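Keeping a Two-Arm Cell Alive: Speaker Notes
Talk by Elaheh Shokri, Bronthorpe maintenance evening, April
Slot: 24 minutes including questions. Arif has the clicker.

Opening. Say hello, say which cell. We call it Bullo. It has two arms and one table, and its job this spring is lunch. Don't explain the name, it takes four minutes and Sepehr tells it better.

Ask for hands: who has lost a morning to a cable? Wait for the hands. Put mine up too.

Setup first. The main table gets the work and nothing else. Laptops go on the side tables, one on each side, and so does the mouse. Shafiq Matubbar fought me on this for a month, then put a coffee next to the left arm and came around to my view.

Table position is taped on the floor. Check the tape before power. If the table has moved a finger's width, the arms will go on believing it hasn't, with great confidence.

Next slide. Let them look for a few seconds before talking. 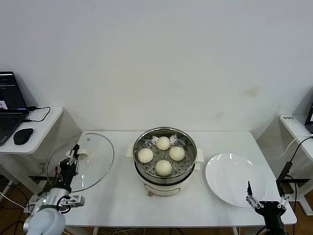
Speaker notes, page 5

The bun job. Steamer in the middle, plate on the right, lid over on the left with the left gripper at its handle. Point at the lid handle. Most of our repair log lives there. A glass lid is round, smooth and heavy on one side of your grip if you are even slightly off center, and the finger pads pay for it.

Pads: we change both fingers on a gripper together, even when one looks fine. One new pad and one old pad gives you a lid that twists as it rises. Homa Babaei found that out and has kept the old pads in a jar.

Right arm, open and empty. Use it to talk about the opening check. Open wide, close, open again, watch both sides travel the same distance. If one side lags, clean the linkage before you touch the software. I have touched the software first. Tell the Merrick story here if there's time, skip it if Merrick people are in the room.

Steam. Linkages near a steamer want wiping down at the end of every shift. Dry cloth, then look at the joints with a flashlight. The Sterska checklist has 9 items for this and I use three of them – say which three: fingers, linkages, exposed wires.

Wires on the gripper. Small, easy to snag. Move the arm by hand through the whole lid path with the power off and watch for anything pulling tight.

Cables on the floor. Somebody will ask. Yes, we know. Arif Tuhumury has a drawing of a cable tray and it is a lovely drawing. Until then: leave slack at the base of each arm, label both ends of every lead, and walk behind the cell.

Restart after a repair. Arms home, grippers open, camera check, then some 5 dry runs with the steamer cold and unplugged. Only then buns. Sepehr Bakhtiari signs the log, and he does read it.

Questions. Likely ones: how long do pads last (depends on the lid), can it do dumplings (ask Homa), may we eat the buns (after the talk).

Leave the spare pads on the front table for people to handle. Count them back in before packing up.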